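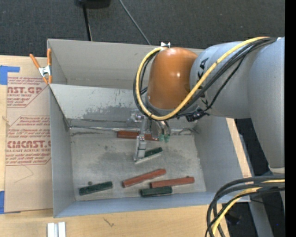 Three green, three reddish-brown, and a bin that has earned its scuffs.

Home | Newsletter | Back Issues | Workshops | Contact

The block bin, and what I'd do with yours

I promised in the last newsletter that I'd get to blocks, and then I spent the whole month on puzzles with missing pieces (thank you for all the emails, I had no idea so many of you were living that life). So, blocks! Plain, longish, one-color blocks, the kind that turn up at the bottom of every closet in every house with a kid or a former kid in it.

My own pile got out of hand over the winter. When I finally dumped everything on the dining room floor and sorted it, I had 493 blocks, and I could tell you where maybe half of them came from. Some were my brother's. A bunch came in a mixed lot from the Barinetti sale, still in a pillowcase. Two of them had teeth marks, and I'm choosing to blame the dog.

The big thing I've changed is how many I put out at once. I used to be a whole-tub person. You tip it over, it makes that wonderful awful noise, and ten minutes later everyone has wandered off and you're on your knees under the couch. Now I put six in a shallow open bin and leave the rest in the closet. Six! Yvette Charbonneau told me to try it when I was complaining to her on the phone, and I sort of rolled my eyes, and then my niece sat with those six blocks for most of a morning making gates and roads and a bed for a plastic horse.

Two colors is plenty, too. Green and a brick-ish brown look good together, and with only two you get patterns almost right away: one of each, two of each, all the greens standing guard while the browns lie down. Once I had five colors going and it was all arguing over who got yellow.

About the bin itself. Get something low with sides that lean a little, so small hands can reach in without tipping it. No lid. I know lids look tidy on the shelf, but in my house a lid comes off once and lives behind the radiator forever. And please don't throw out a bin for looking rough! Several of you wrote to ask about scratches and dark marks on the bottom of old gray tubs. I wash mine with warm water and dish soap, go over the smudgy places with a paste of baking soda, rinse, and leave it upside down on a towel overnight. Whatever is still there the next day gets to stay. Do run your fingers along the seams and corners, though, and if you feel anything sharp, retire that one to the garage.

For the blocks, a damp cloth and that's it, if they're wood. I soaked a batch once and they came out fuzzy, and I had to sand every single one on the back steps. Painted ones I wipe even faster.

A couple of odds and ends. Lorne Fortin wants it known that he has spare long blocks, mostly unpainted, and will trade for arches. Write to me and I'll pass it along. Wendell Rosenthal asked if it's okay to mix block sizes from different sets, and my answer is yes, unless you've got a stacker in the family who will be driven up the wall by a quarter inch. In that case keep them apart and label the bags (masking tape and a marker, nothing fancy).

The July workshop is going to be all about shelves and low storage, at the Beaudoin place again. Bring a photo of your worst corner. I'll bring mine, and I'm pretty sure mine will win.

Next time: marbles, and where they go.

Mélanie Hawthorne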